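Ticket 3171
Product: Stidura desk booking, web and wall panel
Opened by: Purificación Mateos
Assigned to: Wyn Morris
Priority: normal, raised to high on the second day
Status: closed

## Original report

Bookings made on the web calendar show up an hour early on the wall panel outside the room. I booked the large room for 2:00 pm and the panel had me down for 1:00 pm. When I got there at 2:00 the panel said "Available" and two people from the second floor had sat down in it. They were nice about it and moved.

I checked my confirmation email and it says 2:00 pm. The web calendar says 2:00 pm too. The panel is the only thing that's wrong. The same thing happened to someone else this morning but she didn't report it.

Purificación

## Log

**9:10 am, Wyn**

Picked this up. Can you tell me which panel it is? The name is in small print in the bottom right corner of the settings page. Tap and hold the clock for five seconds to get there. Also let me know if the clock itself is right.

**9:42 am, Purificación**

It says Trevor. The clock is right, I compared it to my phone. It's only the bookings that are off.

**9:55 am, Wyn**

Thanks. For anyone else reading, Trevor is the panel outside the large room and Udari is the one outside the small room by the stairs. They're the same model and they both pull from the same calendar server, Muta.

Clock right and bookings wrong usually means the panel is getting event times with one time zone and drawing them with another. I'll look at what Muta is sending before I touch the panel.

**10:30 am, Wyn**

Pulled the feed for the large room from Muta and opened it in a text editor. The 2:00 pm booking looks like this:

 SUMMARY: Mateos
 START: 14:00
 END: 15:30
 ZONE: (blank)

The zone line should have something in it. Older bookings in the same feed have it filled in. The blanks begin partway through January and every web booking after that point is the same way. Bookings typed in at the panel still carry the zone.

So with no zone, the panel falls back to its own default. On Trevor the default was set one zone west when it was installed and nobody would have noticed as long as the bookings came with their own.

**10:48 am, Wyn**

Changed the fallback zone on Trevor under Settings > Region > Fallback. Restarted it. The panel came back up after a couple of minutes and shows the afternoon bookings at the right times.

This only fixes the display. The web form is still leaving the zone off, so I'm keeping the ticket open.

**11:05 am, Purificación**

Looks right from here. One question, will the room photos come back? The panel used to show a picture of the room between meetings and now it's a gray rectangle.

**11:20 am, Wyn**

The restart cleared the picture cache. They should reload overnight. If they don't, I'll load them by hand.

**1:15 pm, Purificación**

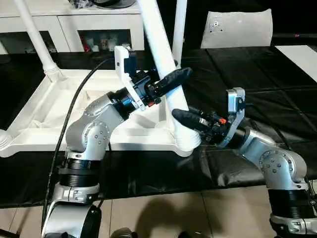
While I was waiting I tried a few bookings on the small room to see if Udari does it too. I made one for 3:00 pm on the web and Udari shows 3:00 pm. So it's fine there. I deleted the test booking but it's still showing on the panel.

**1:40 pm, Wyn**

Good test. Udari's fallback zone happens to be correct, so a blank zone does no harm there.

The deleted booking should clear on the next sync. Panels sync every 600 seconds, so give it ten minutes.

**2:05 pm, Purificación**

It's been more than twenty and it's still there.

**2:20 pm, Wyn**

Confirmed. The web calendar shows the room free and Udari still has your test on it. I raised the priority on this because a panel that keeps deleted bookings will turn people away from a free room.

Steps so far on Udari:

1. Forced a sync from the panel menu. No change.
2. Checked the network. Signal is fine and the panel can reach Muta.
3. Checked the feed. The test booking is gone from the feed.
4. Made a new test booking for 4:30 pm. It showed up on the panel within one sync.
5. Deleted the 4:30 booking. It stayed on the panel.

New bookings arrive and deletions don't. Same result on Trevor when I tried it there.

**3:30 pm, Wyn**

Went through the sync log on Muta. Each deletion should leave a cancel record that the panels pick up. Bookings made at the panel get one when they're deleted. Bookings made on the web don't, and they're the same ones with the blank zone.

It looks like one fault with two symptoms. The web form was updated in January, and the new version writes bookings to a different table. The export job on Muta reads the zone and the cancel records from the old table only.

I've sent this to Stidura support with the two feeds and the sync log. In the meantime:

- To cancel a web booking, delete it on the web and then also dismiss it on the panel (tap the booking, then Release).
- Bookings made directly at the panel can be canceled as before.
- Please don't factory reset either panel. You'd lose the room pairing and I'd have to redo it.

## Second day

**8:30 am, Purificación**

Release works. I did it for the leftover tests on both panels. It asks for a PIN the first time. I used the one on the card inside the supply cabinet.

The room pictures did not reload overnight on Trevor. Still gray.

**8:50 am, Wyn**

OK, I'll load them by hand. No answer from Stidura support yet besides the automatic one.

**10:15 am, Wyn**

Support wrote back. They agree with the two-table explanation and say there's an export setting that should have been switched over when the form was updated. It's on the server under Export > Source and has three values: Legacy, Current, and Both. Ours is on Legacy.

They recommend Both until all the old recurring bookings have run out. If I go straight to Current, anything booked before the update drops off the panels.

Before changing it I took a backup of the calendar. The backup has 1540 bookings in it, past and future, which matches the count on the web admin page.

**10:40 am, Wyn**

Set Export > Source to Both and restarted the export job. First run failed:

 export: start
 export: source=both
 export: reading legacy ... ok
 export: reading current ... ok
 export: merge failed, duplicate id
 export: stopped, previous feed kept

The panels are still showing the previous feed, so nothing is worse than it was. The duplicate is a weekly meeting that exists in both tables. Someone edited it on the web after the update, and the form saved a new copy and left the old one in place.

**11:10 am, Wyn**

Removed the old copy of the weekly meeting and ran the export again. It got further and then timed out during the merge. The time limit was set to 600. Raised it to 700 and ran it a third time. That one finished.

Checked the new feed:

- Zone is filled in on every web booking I opened.
- Cancel records are there for yesterday's tests.
- The weekly meeting appears once.

**11:45 am, Purificación**

Made a booking on the web for the large room at 1:00 pm. Trevor shows 1:00 pm. Deleted it. It went away after one sync. Did the same on the small room and it worked there too.

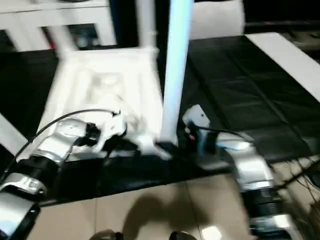

Also, the confirmation email for my test came twice. Is that part of this?

**12:10 pm, Wyn**

Yes. With the source on Both, the mail job sees the booking in each table while the merge is running. There's a checkbox for it, Mail > Send once per booking. I've turned it on. Try another one when you get a chance and see how many you get.

**12:25 pm, Purificación**

One email this time.

**1:30 pm, Wyn**

Reloaded the room photos on Trevor under Display > Idle images. The panel takes JPG only. The gray rectangle is gone. Idle images change every two minutes. If you want that slower, it's on the same page.

I also set the fallback zone on both panels to match the building and wrote it down in the panel notes, along with the PIN. Please take the card out of the supply cabinet.

**2:15 pm, Purificación**

Card is gone. I told both floors they can go back to canceling on the web only. You can close this.

## Resolution

Cause: Export source on Muta was left on Legacy after the web form update. Web bookings went out with no time zone and no cancel records. The hour error on Trevor came from a wrong fallback zone on that panel.

Changes made:

| Where | Setting | Old | New |
|---|---|---|---|
| Muta | Export > Source | Legacy | Both |
| Muta | Export > Time limit | 600 | 700 |
| Muta | Mail > Send once per booking | Off | On |
| Trevor | Region > Fallback | One zone west | Building zone |

Open item for Wyn: move Export > Source from Both to Current when the last recurring booking in the old table has ended. Take a new backup first.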